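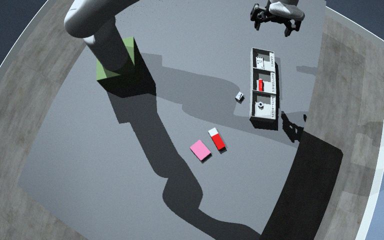 A simulated white robot arm on a green pedestal, over a gray tabletop.

Magazine > Features > Machines at Work

The Robot on the Night Shift Has One Job

22 February 2021

The pharmacy robot at Stildale Regional Hospital starts its first round at 10 p.m. It leaves the dispensary with its drawers locked, rides the service elevator to the fourth floor and stops outside the nurses' station. Someone badges in, takes what was ordered and closes the drawer. Then it goes to the next ward.

The staff call it Feng, after the name printed on its side by Brekisel, the company that builds it. It is waist high, beige, and slower than a person in a hurry. The hospital leases six of them.

"People expected it to talk," says Jingyi Yin, who manages the overnight pharmacy team. "It beeps when it wants you to move. That's the whole conversation."

Before the robots came last May, Yin's technicians walked the deliveries themselves. On a busy night one technician could make 63 trips between the basement and the wards, and each trip took someone away from filling orders. The robots now carry most of the routine loads. Controlled drugs still go by hand, and so does anything a doctor needs right away.
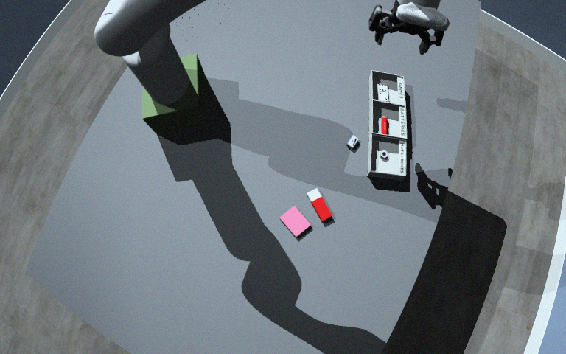
The hard part was the building. Stildale is three hospitals joined together over several decades, and the floors do not line up. There is a ramp between the old wing and the new one that the first unit refused to climb with a full load. The elevators had to be fitted with a radio link so the robots could call them, and that work ran two months late.

Jianguo Cao, the engineer who handled the installation for Brekisel, spent most of those months walking the corridors at night with a laptop. He learned where the linen carts get parked and which fire doors stick.

"A map tells you where the walls are," Cao says. "It doesn't tell you the cleaning crew leaves a bucket by room 70."

His fix for the linen carts was a strip of tape on the floor and a word with the laundry supervisor. The ramp took longer. Brekisel changed the drive wheels on all of the units and moved the battery lower in the body.

Not everyone on the wards is sold. Some nurses say the robots block the hallway when two beds need to pass, and one unit spent most of a shift waiting for an elevator that was out of service. Patients are mostly curious – a few have asked whether it brings food. It does not, though the hospital has talked with a second supplier, Kasolard, about a meal cart for the day shift. 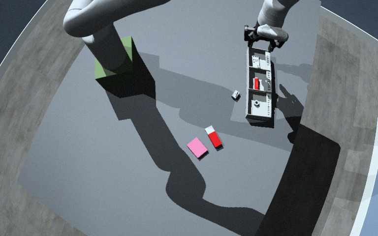 A simulated gripper holding a long white caddy by one end.

Yin would like to see the elevator problem solved first. She keeps a log of every stalled delivery and sends it to Cao at the end of each week. The log is getting shorter, she says, but she has not stopped keeping it.

By 5 a.m. the last round is done and the units are back on their chargers outside the dispensary. The day team comes in at seven.

Related stories
Who Fixes the Warehouse Robots?
A Farm Town Tries Driverless Tractors
1,000 Hours With a Robot Vacuum
Why Elevators Are Hard for Machines

Contact us | Copyright 2021 | Back to top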